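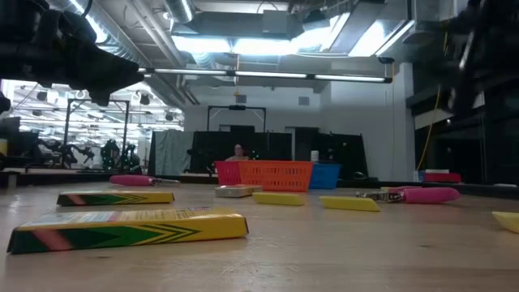
Shops should put the price per item on craft stuff, full stop. They do it for cheese. Why not crayons?

Went round Kustton on Saturday for my niece's birthday bits. Big box, small box, no way of telling which was the better buy without getting my phone out. In the end the big one was dearer per crayon. Dearer! Wrote to Drodus about it, got a voucher for £2 and no anser.

Not asking for much. One line on the shelf label. Small print is fine, I've got glasses.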